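4.2 Simulated cup transfer under varied lighting

The second set of trials was run entirely in simulation. We wanted to know how much of the drop in success reported in Section 4.1 came from shadows, and how much came from the arm blocking the camera's view of its own work. On the real bench the two are hard to pull apart, because moving a lamp usually means moving something else as well.

Each episode takes place at a long wooden table. The arm stands on a grey pedestal block at one end of the work area, and small grey cups are placed in a shallow blue tray. The task is to pick up each cup and release it inside the rim of a large round bowl. Tray position, tray rotation and bowl position are drawn again at the start of every episode, within the reach limits given by Mujić. The scenes were built in Zidgate and the policy was the same Verkitz checkpoint used on the bench, with no further training.

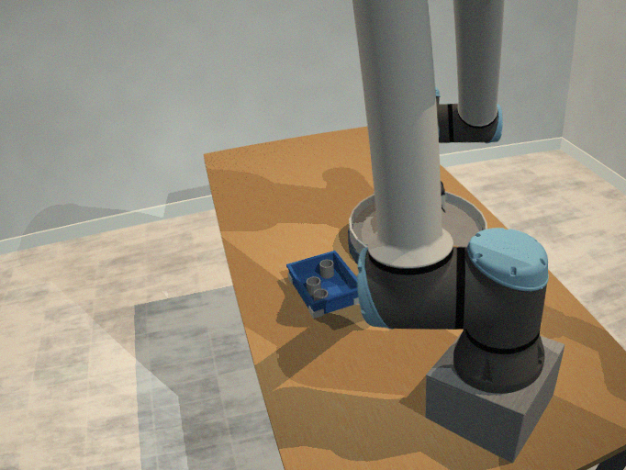 Lighting was varied in 7 steps, from a single overhead source to several overlapping sources set low and to the side. The lower settings throw the shadow of the arm across the tabletop and, in some layouts, across the tray as well. We ran 700 episodes in total, split evenly between the lighting steps. The camera was fixed for the whole set. Texture and colour were left alone so that any change in behaviour could be put down to light or to layout.

An episode was scored as blocked if the upper or lower link covered the centre of the bowl at the moment the arm began its release. This was read from the simulator's geometry, so no hand labelling was needed. Episodes in which a cup tipped over inside the tray were kept in the count and scored as failures.

Shadows alone had a smaller effect than we expected. When the centre of the bowl stayed in view, the policy lost 5 percentage points between the easiest and hardest lighting steps. Most of those failures were poor grasps on cups standing close to a tray wall, where the dark side of the cup and the shaded wall have much the same brightness. Blocked episodes did worse at every step – including the single overhead source – and the usual fault was an early release, with the cup landing on the rim or just outside it.

We repeated the blocked layouts with the Nedeljković depth filter turned on. It recovered some of the early releases and made no clear difference to the grasps. A second camera on the far side of the table would be the simpler fix, and it is the one we use in Section 5.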